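30 June 2021

Up before six. Closed the windows on the street side before the sun came round, then walked down to the allotment with the two cans. The beans have reached the top of the poles and the lowest leaves are yellow, which Beat Kälin says is from too much water. He waters his every evening, so I don't know what to make of that. Picked a bowl of peas and ate a good part of them on the way home.

The letter from Eltel was in the box when I got back. The bill for the spring is 612, against 211 for the same months last year. I read it twice. We have used the heating less, if anything, and Faustine was away for most of March. I called and waited, and the man I finally got said the meter had been estimated for two quarters and this was the correction. He said I could pay in 5 parts. I asked him to put that in writing. He said he would.

Lunch was bread, peas, and the end of the cheese. Slept for half an hour in the chair and woke with a stiff neck.

In the afternoon I took the bus to Miltevholm to see Séverine Pruvost about the choir. She has the hall again from July, with the side door open the whole time and everyone spaced out along the walls. She wants to start with the easy pieces. Loïc Lacroix has lost his low notes, he says, after more than a year of singing to nobody but his dog. We went through the music and put aside what we can't do without more tenors. The Vidal piece went on that pile, and I was sorry about it. She gave me coffee and a slice of a dry lemon cake. I missed the early bus back and walked as far as the bridge.

The river is low. Two boys were fishing off the steps with one rod. Saw Saeed Ebrahimi outside the pharmacy and we talked about his knee. They will operate after the summer. He had his second shot last week and had a sore arm for a day, nothing else. Mine is still to come. He asked whether I would drive him to the hospital when the date is fixed and I said yes.
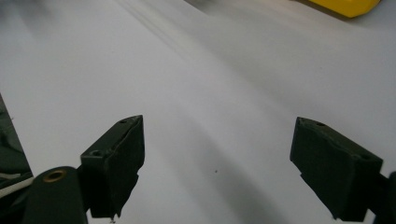

Home by seven. Faustine had called and left a message, so I called back. She has been offered the room on the top floor after all and will take it, though there is no elevator and she has all those books. She wants the small table from the back bedroom. I said she could have it if she comes for it herself. She thinks she can borrow a van. We talked for a long time and the potatoes boiled dry. I saved most of them.

Still warm at ten. Opened the street windows again. Must write to Eltel tomorrow in case their letter doesn't come, and buy string for the beans.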